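Marker on white desk top - what shifts it without wrecking the finish?
Home Forum > Cleaning and Care > Furniture

mossop_8
January 19, 2018
Got the Dornero desk off a small ad, white top, the one with the curved cutout at the front. Fine apart from dark marks on it, marker or ink I think. Dont want to go dull patches all over it. Pics:

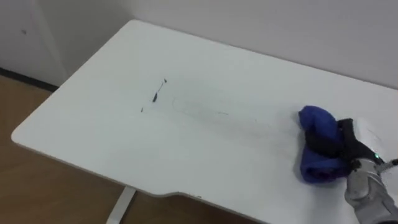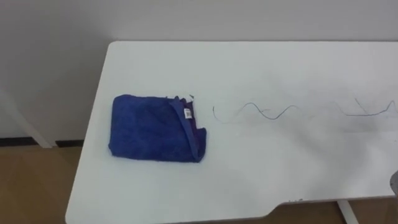 Tried washing up liquid on a similar mark on a shelf in October, did nothing at all. Wife says paint the lot. Not painting it.

Vanags
Surgical spirit on cotton wool. Dab, dont rub. Two minutes and wipe.

grillport_gary
Magic sponge. Used one on our kitchen units for years, no bother.

Vanags
No no no. Those sponges are fine sandpaper. On a matt top you get a shiny patch and it never goes. Ask me how I know.

grillport_gary
Ours are fine? Depends how hard you lean on it surely.

Vanags
Yours are gloss.

grillport_gary
They're satin but ok

Inese Rebane
Go over it with a whiteboard pen then wipe straight off, old office trick. Works on permanent marker more often than not. Biro, no chance. Try it underneath first - some tops just drink the ink and then you've got two marks.

teapot617
Hairspray!! My mum swore by it.

Vanags
Only worked when hairspray was mostly alcohol. Half of it isnt now. Just buy the spirit, 300ml bottle lasts forever.

mossop_8
Right, spirit first then, test under the back edge. Anyone know if Erkholm still do spare tops if I make a mess of it? Same size I think

Inese Rebane
They did last year. Measure the cutout, theres two versions and the shop will send you the wrong one.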